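FOR IMMEDIATE RELEASE
Thu 27 May

Mirani opens a second shop in Skirkance, and you're all invited

Hi, I'm Meriem Fahmy, and I run Mirani with my business partner, Wajid Khokhar. Press releases usually quote the founder in the third paragraph saying she's "thrilled." I'm writing this one myself, so I'll get it out of the way now: I'm thrilled! I'm also short on sleep and I have paint on most of my shoes.

The news is that we're opening a second Mirani in June, on Clikmont Street in Skirkance, in the old shoe repair shop next to the bakery. If you've been to our first place you know what we do. We sell secondhand and repaired home goods – lamps, chairs, kitchen things, small tables, the odd clock – and we fix the stuff you bring in so you don't have to throw it out. The new shop will do all of that, plus evening classes, which people have been asking me for since the week we opened.

How we got here

Wajid and I started out with 44 chairs from a closed-down dance hall and a van that wouldn't go into reverse. We figured we'd sell the chairs over a summer and then get real jobs. They were gone before the end of the first month, and people kept coming by with their own wobbly ones, so we started gluing and clamping and charging a little for it. (The van is retired. Please stop offering to buy it.)

The shoe repair shop came up last fall. The landlord, Atif Hayat, had two other offers and one of them was higher than ours. I asked him later why he picked us and he said he had a drawer full of broken radios and liked the idea of having someone downstairs. I've now seen the drawer. It's three drawers.

We signed in the winter and have been at it ever since, evenings and weekends, with the first shop still open all week. The floor took forever. The back room had carpet, and under the carpet was more carpet, and then a layer of glue that I'd rather not talk about.

What's in the new shop

The front half is the store, same as before but with better light and an entrance you can get a stroller or a wheelchair through. The repair counter is on the left as you come in. Drop-offs are any time we're open, and most small jobs will be ready in a week. If yours is going to take longer or cost more than the thing is worth, we'll call you before we touch it.

The back half is for classes. We have room for 22 people standing or a lot fewer if everybody wants elbow room, so we're capping sign-ups early on and we'll see how it goes. Sobia Kazmi is teaching the wood finishing nights and Amancay Yáñez has lamp rewiring, which already has a waiting list.
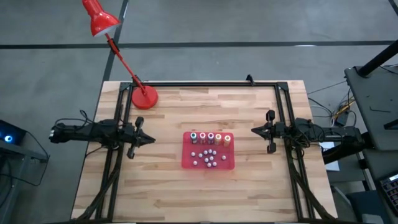
What the classes cost

Each class is $28, and that covers materials and tea. Bring your own project if it fits through the door and one person can carry it. If you don't have a project, we always have something in the back that needs love. Kids over 12 are welcome with a grown-up, and the grown-up doesn't pay unless they're working on something too.

We're holding 2 spots in every class at no charge. Just ask at the counter or email us. You don't have to explain anything or fill out a form.

Opening day

Doors open at 10 on the first Saturday in June and we'll stay open until people go home. The bakery is making the little orange cakes, Sobia will be doing scratch repairs on the sidewalk if the weather's good, and everything in the front window will be half price until it's gone. Parking on Clikmont Street is awful, so take the bus or use the lot behind the library and walk over. Dogs are fine. Please don't bring drop-offs on opening day, though – the counter will be covered in cake and we'd lose track of what belongs to who.

The first shop isn't going anywhere, by the way. Same hours, same phone, same bell on the door that sticks when it rains. Wajid will mostly be there and I'll mostly be at Clikmont Street until we get sick of that and swap.

For reporters

If you'd like to come by before we open, please do. Mornings are best. Wajid is happy to talk on the record about furniture, rents, glue and pretty much anything else. Ask for either of us at the first shop and whoever picks up will find us.

Contact: Meriem Fahmy, Mirani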